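I've been on the Devora pad for most of February now, and I think I'm finally ready to say something useful about it. It's a wired controller with four back paddles, and I bought it for one game: Pekside, the tavern brawler that has eaten every evening I've got.

First thing, it's light! Coming from my old Zomau I kept thinking the batteries were missing (it doesn't take any). The d-pad is clicky and a bit loud, but quarter circles come out clean, and I got through the 336 combo trials without my thumb going numb. The sticks are a little loose for my taste — fine in fights, twitchy in the physics sandbox, where you're nudging crockery around one tiny push at a time.

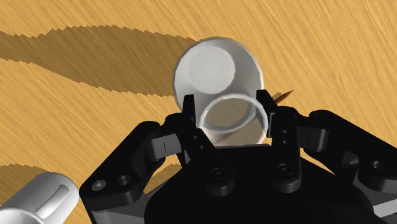

A white cup on its side on the wood-grain tabletop.

The paddles are where I go back and forth. You remap them in the Mirzaei app, which only holds four profiles and forgot mine twice after an update. Once they're set they feel great, short travel and a nice stop at the bottom. Getting them set took me a whole evening and some bad language.

Battery folks should look elsewhere, obviously. The cable is braided and long enough to reach my couch, though it has picked up a kink near the plug.

At $130 it's a lot of money for a pad with no wireless. I'd still buy it again, but I'd wait for the sale price of $100 if you can stand it.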